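Progress report no. 2: automation on the arranging line, Weltby workroom
Prepared for Daniyal Malik, Cheema Fund
From Iqra Orakzai, workroom lead, Cikik
September 6, 2023

Hi Daniyal,

You asked for something shorter than last time and with more about the people, so I'm going to try (the spreadsheet is attached if you want the long version, and I know you do).

Where we are: both robot arms are in and running on the day shift. The first one has been handling single stems since July. The second came up two weeks later than planned because the mounting plate from Fluston had the wrong hole pattern, and we ended up drilling a new one ourselves. That cost us a bit of the contingency, and it's line 18 in the spreadsheet.

What the arms do right now is the boring part. They pick stems out of the feed tray, turn them the right way up and bring them over to the bunch. Leaves, fillers and anything with a floppy wire core still go by hand, and so does the final shaping, which I don't see changing during this grant. We built 3825 bunches over the reporting period, and 237 of those went back to the bench to be redone. I'd like that second number to be a lot lower! Most of the redos were heads that ended up facing the wrong direction, and a few were bent petals on the big roses.

Now the people. We had 18 on the line when we started and we have 18 now, as promised in the application. Two of them moved over to run the arms and both got the pay step that goes with it. The training took longer than I budgeted for. I'd put down four days each and it was closer to seven, mainly because the teaching software assumes you already know what a waypoint is, and the manual is no help at all. We wrote our own six-page guide with a lot of arrows in it and that's what everybody uses.

The thing I hear most from the bench is that wrists feel better at the end of a shift. Pushing stems in all day is hard on the hands, and the folks who used to do nothing else now switch between shaping and packing. The thing I hear second most is that the pace feels different. With a person next to you, you can say hang on a minute and they hang on. The arm just keeps coming — so we added a pause button at each seat, and people use it plenty. I was a little nervous it would wreck our output, and it made barely a dent.

Not everyone is sold, and I'd be giving you a rosy picture (sorry) if I left that out. A couple of the longest-serving arrangers worry that new hires won't ever learn to build a bunch from scratch. I think they have a point. From next month, every new starter will spend their first three weeks fully on hand work before they go anywhere near the arms.

On the technical side, the wrist cameras have been the best money we spent. We look through the pictures after each batch and it's much easier to talk about grip height when everyone is looking at the same thing.
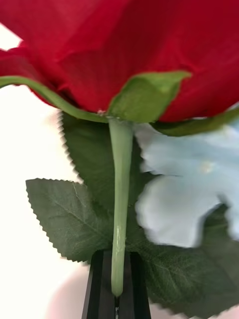
Wrist camera view: red rose stem between the gripper fingers, with leaves and a pale blue flower close by.

Crowded bunches are where we still struggle. Once there are big leaves in the way, the arm slows right down, and sometimes it gives up and waits for help. We're trying a different order, with roses first and greenery after, and I'll have results for you in the next report.

Money: we're on budget apart from training and the plate. I'd like to move around 2000 from travel into training to cover the extra days. Could you let me know if that needs a form or if an email will do?

Still to come before the next report: softer finger pads, the second half of the training, and a short survey that people can fill in without their names on it. You're welcome to visit whenever you like, just give me a day's notice so I can clear you a seat at the bench.

Thanks as always,
Iqra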